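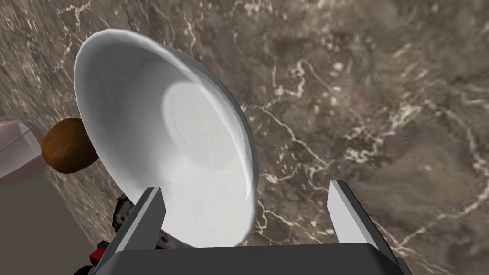

The repast, sometimes called the funeral lunch or simply "the meal after," is the gathering at which mourners eat together once a burial or memorial service is over. In the farming district around Ceststead it has long been the second half of any funeral, and many families there would say it is the half people remember best. The food is plain and plentiful, the coffee is kept going all afternoon, and the dishes tend to be of the sort nearly every household owns, such as a plain white ceramic bowl with a smooth, glossy surface and a rounded rim, which suits soup as well as it suits potato salad. Guests stay anywhere from a few minutes to the whole of the afternoon, and neither is thought rude.

Name

"Repast" is an old word for a meal of any kind, and in much of the United States it has come to mean this meal in particular. Older residents of Ceststead more often say "the lunch," even when it is served at four in the afternoon, and a printed program from the Brondska church will usually read "Lunch to follow." Families with roots elsewhere use the word they grew up with, so that a single gathering may be called a repast, a reception, a mercy meal or a wake by different people standing at the same table. "Wake" causes the most confusion, as many people keep that word for the hours spent with the body before the funeral.

History in the district

The custom came with the first farm families and had a very practical side to it. People drove in by wagon from as far off as Brondska, and they could hardly be sent home in the cold with nothing warm inside them. Burials in November, with the ground just beginning to harden, were known for large meals, as the harvest was in and there was plenty to share. The lunch was held in the home of the family, with neighbors doing the cooking so that the bereaved would not have to lift a hand.

As houses in town grew closer together and congregations grew larger, the meal moved into church basements. The basement at Brondska could seat 100 people at long tables, and for a big funeral the meal was served in two sittings, family and pallbearers first. The Trudard Hall, built later on the road between the two towns, gave families without a church a place to gather, and it remains the usual choice for services held at the graveside only.

The best-known account of the custom is a small book by Usa Khamphan, who grew up in Ceststead and spent many patient evenings collecting recipes, seating habits and stories from the people who had cooked for these lunches. Her book, "A Plate for Everyone," gives special attention to the Brynjólfsdóttir family, whose kitchen fed mourners through several generations and whose rye bread is still asked for by name. Khamphan also writes tenderly of her own family's first funeral in the town, when neighbors brought ham and scalloped potatoes, her aunts brought sticky rice and grilled chicken, and everything was set out on one table and eaten up by dusk.

Food

A Ceststead lunch nearly always includes sliced ham or turkey, buttered rolls, a hot potato dish, pickles and at least one molded salad that the children get to before anyone else does. Soup is added in the colder months. Desserts are bars and sheet cakes, which can be cut small and eaten standing up, and it is common to find the favorite pie of the person who has died, baked from their own card if the card can be found.

Coffee is treated with great seriousness. The large urn at Trudard Hall makes 50 cups and takes most of an hour to heat, so whoever is in charge of it usually leaves the service early, or misses it altogether, and is thanked for doing so.

Leftovers go home with the family. Dishes are marked underneath with a strip of tape and the owner's last name, and returning them over the next few weeks gives people a good excuse to call on the widow or widower and sit a while.

Customs

The meal opens with a short grace or, at gatherings that are not religious, with a word of welcome from a relative or friend. There is no fixed program after that. Photographs are laid out on a side table, and guests are encouraged to pick them up and pass them around. Some families invite people to stand and tell a story, while others find this too much on such a day and leave the talk to the tables.

At the funeral of a veteran, the flag presented at the graveside is often set beside the photographs, and members of the honor detail are asked to eat with the family. It is considered kind to seat them near people who served at the same time.

Flowers from the service may be divided among the guests as they leave. In Brondska the older practice was to take a single stem to someone who had been too ill to attend, and a few families there keep it up.

Present day

Ceststead itself has 870 residents, and fewer of them now have a free weekday morning for peeling potatoes. Catered trays have become common, and some families meet at a restaurant instead. Khamphan, in the afterword to her book, takes a generous view of this and remarks that store-bought rolls were already a scandal when her mother was young. Home baking has held on longest among the desserts, and the hall's recipe binder, kept on the shelf over the sink, is still added to.

See also

Funeral potatoes
Graveside service
Potluck
Wake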